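Talking Backups With the Developer Behind Prellik

Prellik started as a weekend script for copying photos off an old phone. Its developer, who prefers to go without a byline, still sounds thrilled about it. "I plugged in the cable, ran the thing, and 2668 pictures landed in one folder," the developer told me. "I did a lap of the kitchen!"

The desktop program now handles contacts, messages and call logs too, and version 2 came out in November with a proper restore screen (finally!). It works with Borkico handsets and most Rana tablets. Support for the Damell line is still shaky. "Their driver drops the connection at 38 percent. Every time. I love a puzzle, but come on."

My favorite part is the preview, where you tick what you want before anything moves. "People were restoring a whole phone to get back one text," the developer said. "That drove me nuts."
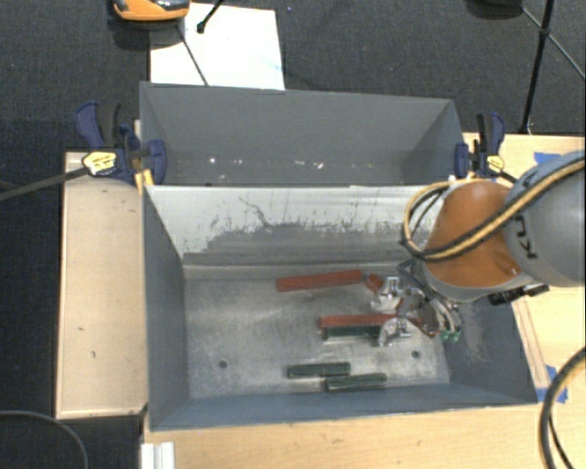
Duplicates are the next big job, and I could have listened to this part all day. Contacts get saved twice with tiny differences, and the new matching tool lines them up for you to merge. Think of the red and dark green bars lying in that metal bin: sorting by color is easy, but two green ones close together take a second look. "That second look is what I'm writing now," the developer said. "I have 49 test address books, and they're all a glorious mess."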